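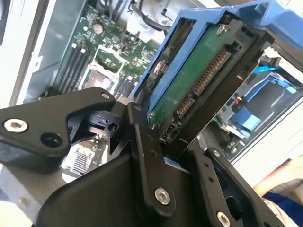
When the letter came, Kenna Chisholm was out in her mother's driveway trying to get a bicycle pump to work, and she read the whole thing standing up with the pump still under one arm. She had applied in the fall, more or less on a dare from her roommate, and then put it out of her mind. Now she was going to spend a year teaching and studying in Villen, a town she had to look up twice (the first time she found the wrong one!).

Chisholm, a senior in education at Makton College, is one of 3 students picked this year for the Bustamante Fellowship, which sends future teachers abroad to finish their training in a working school. There were 247 applicants. She has told that number to her mother several times, and her mother has told it to everybody at the grocery store.

"I kept thinking they'd call back and say there was another Kenna," she told me over a very large plate of pancakes at the diner across from the library. "I had my nice voice ready for that call and everything."

She grew up in Jament, where the elementary school, the middle school and the post office all share one parking lot, and she went through the first eight grades with pretty much the same group of children. It was a good way to grow up, she says, but it left her with a long list of things she wanted to see. She started Spanish in ninth grade because the French class was full, and she stayed with it because of the songs. 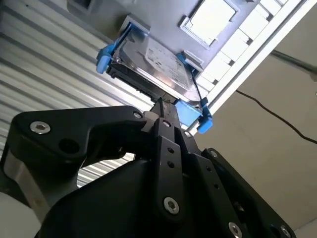

A hard drive in its blue caddy, beneath a gray server chassis.

Her adviser, Gonzalo Sepúlveda, has been sending students out on fellowships for years and still gets a little misty when one of them comes through. He remembers Chisholm's first practice lesson, on fractions, in which she ran out of paper plates halfway through and finished up with the lids from the class's yogurt cups.

"Some people freeze when the plan falls apart," Sepúlveda said. "Kenna looked pleased. I wrote her recommendation in my head on the walk back to my office, and then I had to wait two years for a chance to send it."

The fellowship covers tuition, a room with a local family and a monthly allowance. Fellows can also ask for up to 1000 dollars for classroom supplies, and Chisholm already has a list going on the back of an envelope - picture books mostly, and a good pencil sharpener, which she feels strongly about. Her school in Villen has 462 pupils, and she will spend her mornings with the second graders and her afternoons in courses of her own.

Before any of that there is student teaching to finish, and a long paper on early reading that she would rather not discuss over breakfast. She graduates in May. Her grandmother is making the dress, and has asked her to please stop losing weight or gaining it until the hem is done.

Students who want to try for next year's fellowship can pick up the forms from Sepúlveda in the education office. He keeps a bowl of butterscotch candies on the desk, and he likes it when people stay and talk.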